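Chapter 4
Reading the Ground: Pace, Footing, and the Shape of a Day's Walk

Before we get into contour lines and timing tables, I'd like to begin with a walk that went wrong in a very ordinary way, the kind of wrong that most hikers have met at least once and then politely forgotten to mention to their friends.

Years ago, when I was still new to leading groups, Catalina Quiroga and I took a class up the old logging track above Ondwood. On paper it was a gentle outing. The map showed one long ridge, a shallow saddle, and a spur that dropped back down to the Brendska side, where a van would be waiting for us. I had measured the distance with a piece of string the night before, divided it by the speed I walk to the grocery store, and come up with an arrival time that I announced to everybody with great confidence in the parking lot. We reached the van long after dark, tired, cheerful enough, and sharing the last of somebody's raisins.

The string hadn't lied about the distance, or at least not by much. What I had left out was the ground. The track had washed into a gully for much of its length, and we spent a good part of the morning stepping from one loose stone to the next. The saddle was boggy. The spur, which I had been looking forward to as the easy part, was so steep and so thick with roots that the strongest walkers in the group went down it more slowly than they had gone up the other side. (I still have the string, by the way. It lives in my map drawer as a reminder.)

This chapter is about learning to see that kind of thing coming. You already know from Chapter 3 how to find yourself on a map and how to follow a bearing across open country. Now we're going to ask a softer question: what will it feel like under your boots, and how long is it going to take?

4.1 Why distance is a poor guide on its own

Most beginners plan by distance, and it's easy to understand why. Distance is printed on the trailhead sign. It's the first thing your friends ask about when you get home, and it has a nice solid sound to it. But two walks of the same length can be as different as a stroll around a pond and an afternoon on a ladder, and your legs will know it well before your map does.

There are several things that change how quickly you move, and we'll spend time with each of them as the chapter goes on. Climbing is the one everybody thinks of. Descending is the one people forget, partly from a feeling that downhill ought to be free. Then you have the surface itself, whether it's packed dirt, grass, scree, sand, snow, or that awful ankle-deep heather that looks so lovely from across the valley. Add to this the size of the group, the weight of the packs, the weather, and how well everyone slept, and you begin to see why an experienced leader will often look at a map for a good long while before saying anything about lunch.

Yabsira Degefa, who taught me more about mountain walking than any book did, used to make her students draw the day as a line across a sheet of scrap paper, going up where the trail went up and down where it went down. Under the line she had them write one word for the footing on each stretch. "Smooth." "Stony." "Wet." It took a few minutes at the kitchen table, and I have never found a better way to get the feel of a route before setting out. You'll be doing the same in the first field exercise, so keep some scrap paper handy!

4.2 Steady is faster than fast

If you watch a mixed group leave a trailhead you'll nearly always see the same thing. The eager ones shoot off up the first hill, stop at the top with their hands on their knees, and get passed by some unhurried person in an old hat. By afternoon the unhurried person is usually waiting for them at the next junction.

A good hiking pace is one at which you can talk in whole sentences. On a steep climb this may feel almost silly, like walking in slow motion, and students often tell me they're embarrassed by it at first. Try it anyway. Shorten your step, set your whole foot down where the slope allows, and let your breathing tell you when to ease off. The aim is to arrive at the top ready to keep walking.

Gadisa Wako and Asnakech Birhane tried a small experiment with one of our spring classes on the climb from Ekström Meadow to the Caline lookout, a rise of 245 meters. They split the students into 2 parties. The first was told to climb as briskly as they liked and rest whenever they wanted; the second kept to a talking pace and didn't stop. The steady party reached the lookout in 39 minutes, and had their sandwiches unwrapped by the time the first of the brisk walkers came over the rise. One class on one hill doesn't prove a rule, of course, and a very fit group might well have turned the result around. Still, it made an impression on everyone who was there, me included. 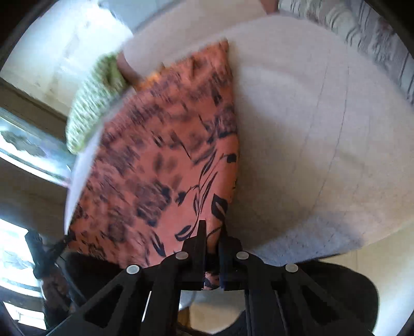 Rests deserve a bit of planning too. A long stop lets your muscles cool and stiffen, and it can be surprisingly hard to get a comfortable group back on its feet once the thermos has come out. I like short pauses for a drink and a look at the map, with one proper break somewhere sheltered. Put your extra layer on when you stop, before you feel chilly, and take it off again just before you move.

4.3 The slowest walker sets the clock

Every timing method in this chapter assumes you know who you're timing. A plan made for your own legs is fine when you're alone, but in company the day belongs to whoever is finding it hardest, and a kind leader works that out early and quietly. Hawi Workneh likes to walk second from the back for the first stretch of any outing, chatting about nothing much and listening to people breathe. By the first junction she has a fair idea of whether the afternoon loop is still on.

In the next section we'll turn to the contour lines themselves and practice picking out the steep ground before you have to stand on it. Bring a pencil, a map of somewhere you've already walked, and your memory of how it felt.

Last updated: January

Related chapters
Chapter 3: Maps, Bearings, and Staying Found
Chapter 5: Weather You Can See Coming
Chapter 6: Packing for a Long Day
Field Exercise 4A: Drawing the Day

We use cookies to remember your place in the book. By continuing to read, you agree to our use of cookies.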